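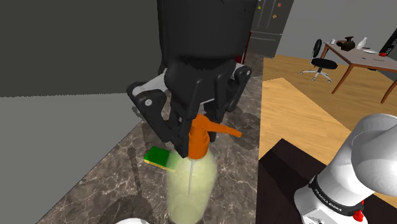

Spray bottle with an orange trigger on a marble countertop

Print this page | E-mail this page

Bistico Pack
Gitent equipment: back slot

If you've spent any time in Gitent you've seen people running past with the Bistico Pack on, the squat green one with the bedroll strapped underneath. It's the second-tier backpack, it holds 13 slots, and I've been wearing one on my main character for so long that I feel a bit weird on the rare day I log in without it. I know the forum crowd likes to talk up the big military frame pack, and sure, the frame pack holds more. I still think most people should buy this one first and stay in it a lot longer than they do!

Slots: 13
Slot type: back
Stamina cost: low
Noise when sprinting: low
Repairable: yes, with cloth or leather
Can be dyed: yes (the bedroll stays brown)

Where to get it

The easy way is the Villalobos trading post, on the river side of the map. The trader there nearly always has one in stock and it goes for some 900 scrap, a little less if your standing is good. That sounds like a lot when you're new and everything you own fits in a canvas satchel, but one decent run through the warehouses will cover it, especially if you sell the copper and don't hoard it like I did (I had two full lockers of copper wire at one point. I never used any of it).

You can also find them in the world. My best luck has been in Tritville, in the lockers at the bus depot and sometimes on the upper floor of the school. The found ones come in damaged, so budget some cloth for patching before you load it up. I've heard people swear they pull them out of car trunks too. I've opened a silly number of car trunks and gotten jumper cables.

You can't craft it. There was a recipe in the old test build and it still turns up on lists here and there, but it was pulled and hasn't come back, so don't go saving leather for it.

How it carries

Weight is where the Bistico earns its price. Every pack in the game takes a bite out of your stamina bar before you put a single thing in it, and this one takes a very small bite. With a normal mixed load — food, water, bandages, a sidearm and ammo — I can sprint from the Tritville bridge to the tree line and still have enough left to climb the fence. Try that with the frame pack on and you'll be standing at the bottom of the fence breathing hard while something catches up to you.

It's quiet, too. The satchel rattles, the frame pack creaks, and the Bistico makes a soft sort of flapping sound that I can hear myself but that walkers don't seem to pick up until I'm right on top of them. Crouched, I don't think it adds any noise at all. 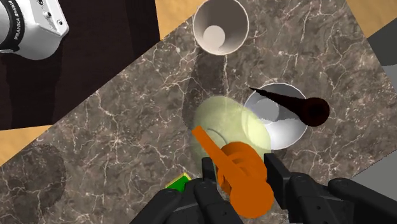

The thing I don't love is the layout. Those 13 slots are split into a main compartment and 4 side pockets, and the side pockets only take small items. So a lot of your space is really only good for bandages, batteries, matches and loose ammo. Long items like the crowbar or the hunting rifle won't go in at all. You have to hang them off your shoulder or your belt, same as with the satchel. If you're the kind of player who hauls three rifles home from every trip, this is going to drive you up the wall and you may as well save for the frame.

My usual load

I keep the main compartment for food, two water bottles, the cooking tin and whatever I'm bringing back. Pockets get bandages, painkillers, batteries and pistol rounds, always in that order, so I can grab without looking. Quick-use keys do work on the side pockets, by the way! It took me ages to notice. Open the pack, hover over the pocket and hold the assign key until the little number shows up. You can't assign anything from the main compartment, so put your bandages in a pocket, please.

Wear and repairs

The pack loses condition when you get hit from behind, when you fall, and when you swim with it on. Swimming is by far the worst. I crossed the river seven times in one evening moving house and the thing went from nearly new to dropping items behind me. Once condition gets down into the red, small items can fall out of the pockets as you run, and you don't get any message. You'll just wonder where your batteries went.

Cloth repairs are cheap but each one lowers the maximum condition a bit. Leather repairs don't. I use cloth for the first couple of patches and then switch over, and I've only ever had to replace one.

Since the May patch a soaked pack also weighs more until it dries out. Drop it near a fire for a few minutes, or leave it on a hook indoors overnight if you have a base. Dropping it in the rain does not help (yes, I tried, I thought the porch counted as indoors).

Works well with: rain poncho, belt pouch, shoulder sling
Doesn't fit with: quiver, oxygen tank, any other back item

If your numbers for the trading post are different from mine, send them over and tell me what your standing was at the time. I'd like to get the price range on this page right, and I only have my own server to go by.

Last updated: July 27, 2025

Contact | Copyright: text by the site author, please ask before reposting | Back to top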